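Cledberg Tabletops: Frequently Asked Questions
Last updated December 2004

Where do you ship from?
All orders leave our shop in Vellcombe. We ship to the lower 48 states. For Alaska and Hawaii, call first and we will get you a freight price.

How long will my order take?
Stock sizes ship in 6 business days. Custom sizes take longer, and the date is printed on your order slip. Orders placed in November are still going out on the old schedule.

What is the largest top you make?
80 inches long. Past that we make two pieces with a joining plate underneath.

Do you sell legs?
No. Most customers buy theirs from Nallov or Khokhar. Both make plates that line up with our pilot holes. If you have legs from somewhere else, send us the hole spacing before we drill.

Can I return a top?
Stock sizes, yes, within 30 days, if nothing has been drilled or finished. Custom tops can't be returned unless we cut them wrong. Keep the carton until you are sure.

Is there a discount for schools or offices?
Orders over $1,000 get free curbside delivery. It does not include carrying the top inside.

What finish should I use? 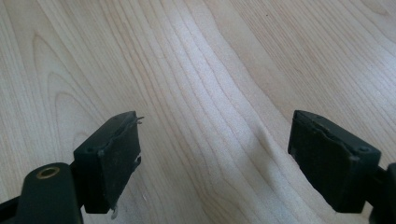

Finish is a matter of how much work you want to do later. Oil is easy to touch up but has to be redone every year or so. Varnish lasts longer — but a deep scratch means sanding the whole top. Both darken the wood a little. If you want to keep a surface as pale as the one in the photo, use a clear water-based finish and test it on the underside first.

My top has a slight bow. Is it defective?
Usually not. Lay it flat on strips, with air on both sides, for a week. If it still rocks after that, call us.

What is item 878?
The edge repair kit. It has filler, a small scraper and two grades of sandpaper. It used to be listed under tools and is now with the finishes.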